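Courses > Sound and Instruments > Handouts > Struck idiophones, notes

Week 3 notes. Struck things. Typed up fast, tell me if something's wrong.

Reading first: the Katayama chapter, all of it except the tuning tables. Skim those, we come back to them in August intensive if you're signed up.

Idiophone = the body of the thing makes the sound. No string, no skin, no air column doing the main job. You hit a bar, the bar bends, the bar is the instrument. Woodblock, triangle, bell, bowl, xylophone bar, temple gong. A drum is NOT one (skin). Xylophone with tubes under it still is, the tubes only help.

Four things decide what you hear:
- what's struck (material, shape, thickness)
- what strikes it
- where
- how it's held up

People write essays on the first and forget the other three. Please don't.

1. The thing struck

Stiff + light = high. Floppy + heavy = low. Bar twice as long, same thickness, drops two octaves, not one. (Strings drop one. This is on the quiz every year and every year half the room gets it wrong.) Thicker bar goes UP, which feels backward until you remember thickness adds stiffness faster than it adds weight.

Overtones of a plain bar are not in whole number ratios. That's why a raw bar sounds clanky. Makers carve an arch underneath so the second partial lands somewhere nice, double octave for marimba, octave and a fifth for most xylophones. The Gamden bars we passed around are uncarved, hence the clank.

Bowls: bend around the rim. Rim goes oval one way, then oval the other way. Four still points around the rim for the lowest mode. If the bowl isn't perfectly even you get two very close pitches and a slow wobble between them. That's beating. Work one: pitches at 1,506 and 1,503, you hear 3 wobbles a second. Just subtract.

2. The striker

Most of the lecture was this. Hard striker, short contact, lots of high partials. Soft striker, long contact, highs get smothered before they start. Same bar, yarn mallet vs. bare wood, you'd swear it was two instruments.

Also weight. A heavy head on a small bar sits there too long and chokes it. Light head on a big gong only wakes up the top, low end never gets going. Ukelari set has heads at 20 and 80 grams, try both on the low bar and write down what changes before you read the answer sheet. 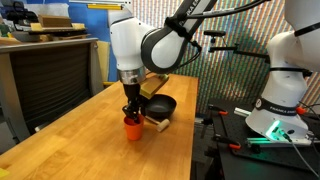

Thierry Fleury: wood heads are fine for checking a bowl's beating but go easy, a soft tap lets the slow wobble come through and a hard one buries it under clatter for the first second or so. Also keep your other hand off the rim, even one finger kills a mode.

Added to the lab sheet. Thanks.

3. Where you hit

Hit on a still point (node) of a mode and that mode barely sounds. Middle of a bar = strong fundamental. Over the cord = thin little tick. Roughly quarter of the way in from the ends is where the cords go for exactly this reason, those are the nodes of the lowest mode.

4. Support

Hold at the nodes, rings. Hold anywhere else, dies. Bowl on a bare table buzzes, on a folded cloth it dosn't. Flat palm OK too, fingers down.

For next time: Pluvesau recordings, tracks on the reserve shelf. Pick one, say wood or metal, hard or soft head, and why. Half a page. Bring the Ukelari mallets back in the SAME bag, the small ones go missing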